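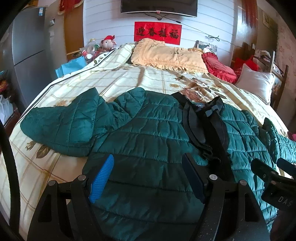 Fig. 4: Puffer jacket spread over the bed, hood to the left.

4. Folding a Quilted Jacket for the Strebel Bag
Written by Leonie Rainer for Plester home storage, last revised 04/02/2026

I fold all my puffers on the bed. A table works too, but most tables are too short for a long coat and the sleeves keep sliding off (mine do, anyway!). You'll want a clean, dry jacket, a Strebel bag in the medium size and maybe ten quiet minutes the first time through.

4.1 Before you fold

1. Smooth out your quilt or comforter. Lumps underneath make it hard to get the jacket flat.
2. Lay the jacket down full length and pull the sleeves out straight.
3. Feel along the hem and cuffs. If the filling is damp anywhere, stop and let it air overnight.

Caution: Never bag a damp jacket. I did it once one June and the smell was still there at Christmas.

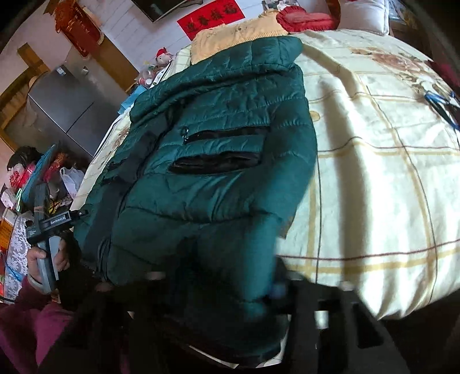 Pockets are where most of my folding trouble starts, so please don't skip them. Reach all the way into the corners and take out tissues, coins, keys, old receipts - all of it. Then run every zipper shut. On a jacket with pockets set one above the other across the front, like the black-trimmed pair on the dark quilted one, I do the upper one first and then the lower, and I press each flat with my palm so it doesn't puff open again. Tuck the zipper pulls in so they can't snag the shell.

4.2 Folding

4. Turn the hood inward and flatten it against the back of the collar.
5. Fold one sleeve straight across the body, then the other over it.
6. Bring both sides in until the bundle is a little narrower than the bag.

Note: If the hem has a drawstring, loosen it first. A tight hem bunches up and you end up with a fat bottom half and a skinny top half, and the whole thing leans in the bag.

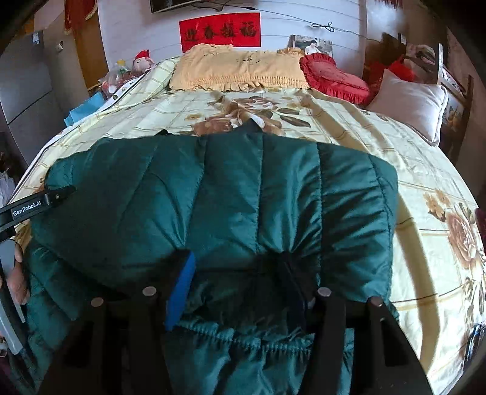 7. Start rolling at the hem and work toward the collar, slowly, leaning on the roll with your forearms as you go. The air needs time to get out through the stitching, and if you rush it you'll just push it up into the shoulders.
8. Hold the roll closed with one hand and slide the bag over it with the other.
9. Close the bag, leaving a small gap at the end, press once more, then seal.

Note: My own winter jacket weighs 900 grams and fits the medium bag with room for a scarf. For children's jackets, use the Kidia insert and go to section 5.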